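Grarnell Mayor Cornel Preda walked up four flights of stairs at city hall on Tuesday's schedule of public events, and by lunchtime his office wanted everyone to know it.The climb was offered as an answer to weeks of talk about whether Preda, who missed 2 council meetings in April, is well enough to finish his term. His spokeswoman, Amber Nijs, told reporters that the mayor "did not stop once" and was at his desk before 9 a.m.

Reporters were not on the stairs. They were shown in at the top, where Preda was already shaking hands with staff from the parks department.

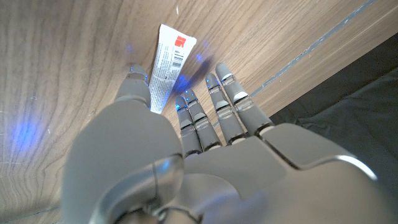 Nijs would not say why he missed the two meetings. She called it a private matter, then said it had been "fully dealt with," then said there had never been anything to deal with. Asked which of those she wanted printed, she said all of them were accurate.

Council member Lurdes Coelho, who has asked for a doctor's letter since the second absence, was not impressed.

"I'm glad he can use the stairs," Coelho said. "I asked about the budget vote he wasn't there for."

That vote approved a $434 monthly increase in the mayor's car allowance. It passed without debate late in the evening, and his office has yet to say who put it on the agenda. The city clerk's summary lists it under "routine items," between a sewer repair and the renewal of a parking contract.

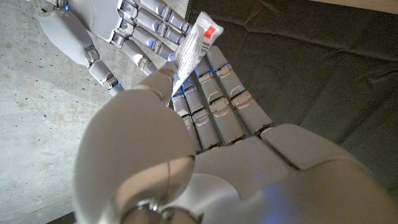 A petition asking Preda to release a statement from his doctor had 1,810 signatures when it was handed in at the clerk's window. The mayor's office says many of the names belong to people who live outside the city, mostly in Plonton. It has not released a list, and the clerk, Baoshan Fan, said his staff have not started checking addresses.

"I don't know where that claim comes from," Fan said. "It isn't from us."

City rules are not much help. The charter lets the council declare the office vacant if a mayor is "unable to serve," but it does not say who decides that or on what evidence. A change was drafted under the last mayor and never brought to a vote.

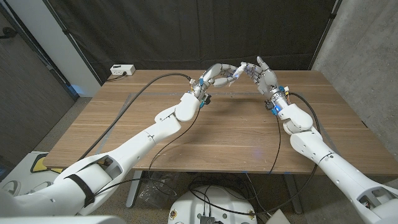
Preda and Coelho are now said to be talking about a deal, under which he would share a short letter with council leaders in private and she would drop her call for a public hearing. Both offices describe the talks as friendly. So far they look more like the two white robotic hands over that table, one fingertip set against the other and nothing being passed across. Coelho says she has seen no draft of any letter. Nijs says a draft exists - but would not say who wrote it or whether a doctor has read it.

A private letter would also leave out the people who signed the petition. Ngọc Sầm, who organized it from her shop on Miltine Street, said she was not told about the talks and heard about them from a customer.

"If he's fine, one page settles it," she said. "You don't need a meeting about the page." 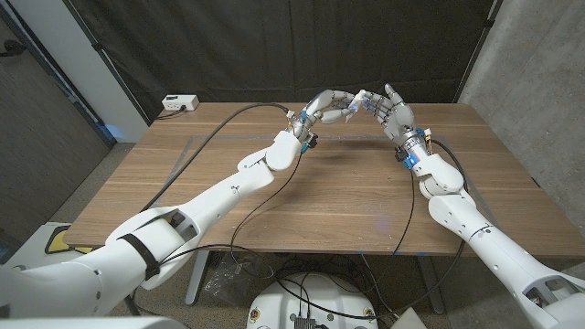
Supporters of the mayor say the whole dispute is about next year's election, and they may have a point. Coelho has not ruled out running, and she has been to more ribbon cuttings this spring than in her first two years on the council. None of that explains the missed meetings, though, or the three different answers about them.

Preda himself took two questions at the top of the stairs. To the first, on his health, he said he felt "terrific." To the second, on the car allowance, he said he would have to look into it. He left by the elevator.

The council meets again in the Bogdan Room at 7 p.m. next week, with the mayor's attendance listed as "expected."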